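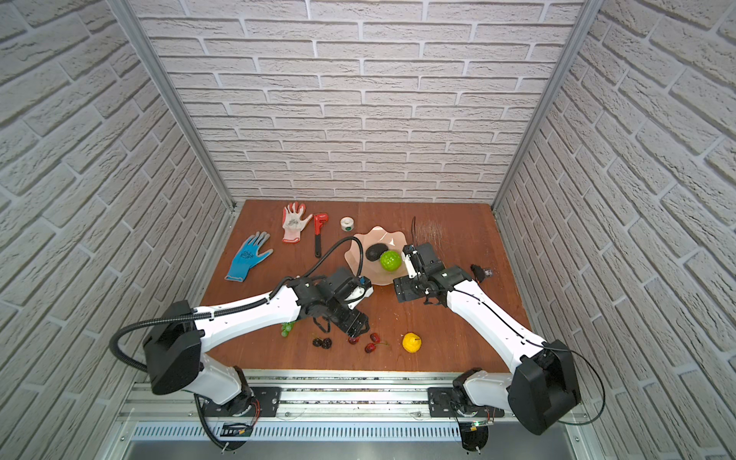 Gervasio wrote in to ask whether fake fruit in a bowl ever fools anyone, and whether he should bother with the pricier kind. Fair question. It's where most of our mail starts.

Does it look real?
From the doorway, sometimes. Up close, rarely. Lemons do best. Grapes are the usual giveaway, and a green ball with a bit of texture will pass for a lime only if you don't pick it up.

Is the expensive stuff better?
Drolden sells a boxed set for $108 and Emlow has one for $55. We've handled both and wouldn't pay the difference. The colours in the dearer box are a shade duller, and that's the whole improvement as far as we could tell.

What should go in a scalloped bowl?
Less than you think. A shallow peach-pink one like ours looks fine with a dark avocado and something bright green. Add the cherries, blackberries and grapes and it starts to look like a hat.

Can I store it with my tools?
People do. A pipe wrench and a bunch of pretend grapes make poor neighbours in a drawer, whatever the organizer catalogues promise. On an open tabletop it matters less, but put the wrench away before you start arranging.

Do I need gloves to clean it?
The care card says so. We doubt it. Coated work gloves are too clumsy for a single cherry. Bare hands, lukewarm water, a drop of dish soap.

Will tape fix a snapped cherry stem?
For a while. White tape shows badly against dark red, so Saadet uses glue and has stopped complaining.

Is "lifelike for years" true?
Skotau prints that on the lid. Ours went on the windowsill in May and the lemon had already faded by the time we checked. Keep it out of the sun and don't believe lids.

Page last checked 19 October 2024.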